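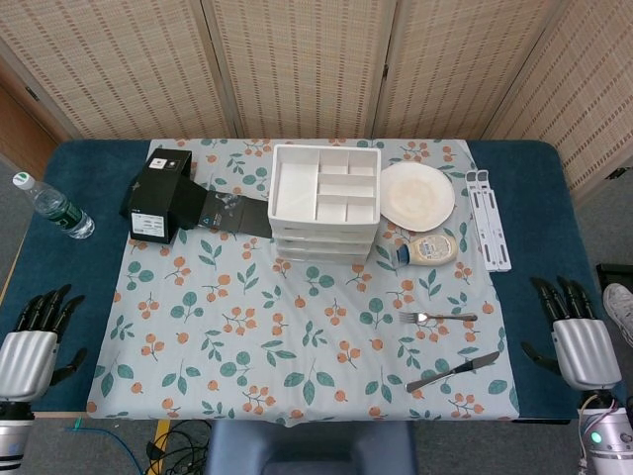 Robots can drop things, and the reason is often their sense of touch. At the Haddad lab in Drorkville, a robot was learning to clear a table when one of its fingers stopped feeling. Look at the fork lying flat on the cloth. It is thin, so a hand has to pinch it just hard enough. The hand got no signal from that finger, so it kept squeezing. The fork shot out and landed on the floor.

Vilja Niskanen pressed the stop button. A stop button cuts the power to the arms, and every person in the room is allowed to press it.

Then she checked the robot's log, a kind of diary it writes as it works. The finger had gone quiet 11 seconds before the drop. A wire inside the hand had cracked from bending.

Now the robot tests each finger before it starts. If one does not answer, the arms stay still.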